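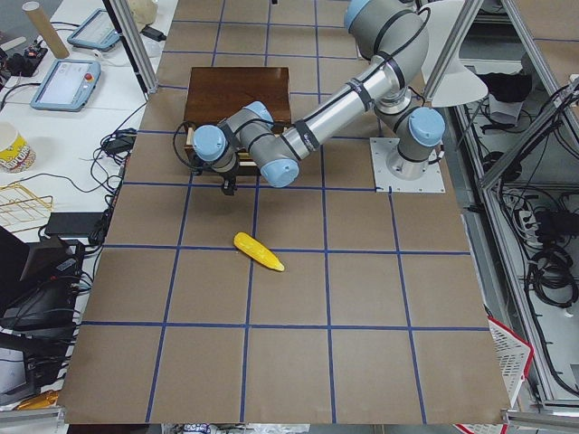 Sorting Table Layout for Small Household Objects
Student project report, spring term
Department of Applied Design, Buckley

1. Purpose

Our group was asked to plan a work surface where small objects can be put down, found again and put away in a box. We called the project Lovis. The report covers the table, the grid and the toy food. The storage shelves are in the report of the second group.

2. Table and grid

The tabletop is brown and large enough that positions were hard to describe in words. We divided it into cells with dark blue tape. The cells are only roughly square. We laid the long strips first and the cross strips second, and the error grew toward the far side. We took up one strip in April and laid it again, which helped a little.

Blue was the second choice. White tape showed every mark after a few days.

3. Objects

We used toy food from a play kitchen set. The yellow corn cob became our standard piece. It is bright against the brown top and has one pointed end, so its direction can be written down along with its cell. Round pieces have no clear direction and some of them rolled.

The dark brown wooden box has a flat, glossy lid. Pieces set down on the lid slid more easily than pieces on the table, and we stopped using it as a resting place.

4. Records

Each placement was entered on a sheet with the cell, the direction of the piece and whether it touched a tape line. The plan called for 1,000 entries. We ended with 3,041, mostly short runs with the corn. In 17 of them the cell was left blank, and those were dropped.

Pieces lying close to a line caused the most arguments. We agreed that a piece belongs to the cell that holds its middle.

5. Remaining work

The tape edges lift at the corners and need replacing before next term. The cells should be measured from one edge only. We would also like letters and numbers along two sides of the table, in a size that can be read from a chair.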